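Putting the big coats away

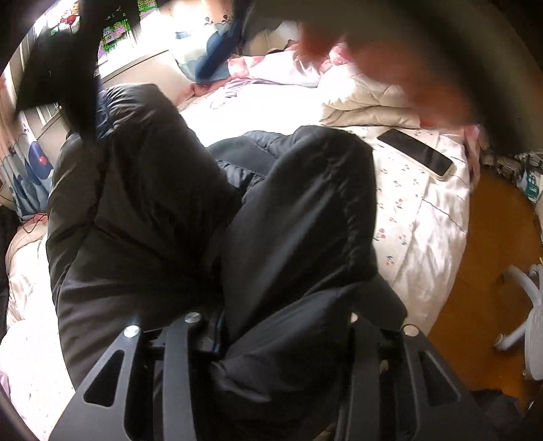 The black down jacket, mid-wrestle, on the cherry sheet.

Well, I finally gave in and did the winter coats. It's only March and I know perfectly well we'll get another cold snap the minute everything is in the loft, but the hooks in the hall at Semley had reached the stage where you couldn't hang up a scarf without three other things sliding off, so up to the bedroom they all went.

I do coats on the bed. Always have. The floor is too low for my back and the kitchen table is never clear, and a bed gives you room to lay a thing out flat and have a good look at it (and there's usually a lost glove in a pocket somewhere). The white sheet with the little cherries was on, which turns out to be a very good background for black clothes. You can see every bit of fluff!

Down jackets are the worst of the lot to fold. You get one sleeve where you want it and the other one puffs up like a loaf. I used to squash mine down as hard as it would go and strap a belt round it, until Henryk Wilczyńska from the sewing group caught me at it and gave me a proper talking-to. What Henryk does, and what I do now, goes like this. Empty the pockets. Zip it right up to the chin. Lay it face down, bring both sleeves across the back, and then lean on it gently from the hem upwards so the air goes out through the neck. Roll it loosely towards the collar and stop there. If it springs open a bit, let it.

Before any of that it needs to be clean and properly dry. Mine had its wash last Saturday, on 40 with a small dose of down wash and no softener, and then 3 goes in the dryer on low with a couple of tennis balls. Take it out between goes and feel along the quilting for lumps. They're just wet down stuck together, and you can tease them apart with your fingers while the telly's on. I gave it a few more days on a hanger after that. It takes ages, but I once put a damp one away and the smell in October was something else.

For storage I'm a cotton bag person. An old pillowcase does nicely, and I've got one from the Lerkine sale that has done the job for years. The vacuum bags are very tempting when you're short of space, and Bartosz Czarnecka swears by them for spare duvets, but I wouldn't leave feathers flattened for a whole summer. Mine goes on the top shelf of the wardrobe with a bit of cedar tucked in next to it and nothing heavy on top. The quilts can go underneath.

I've bought that jacket a new zip pull, too, a chunky one from Makowska on the high street, so I can work it with gloves on. It'll probably sit in the button tin until November.

If you've got coats in good nick that you don't want back next winter, we're taking them at the hall all this month, 16 and over sizes especially. Washed and with the pockets emptied, please. Drop them in by the side door before noon and put your name on the bag if you'd like the bag back.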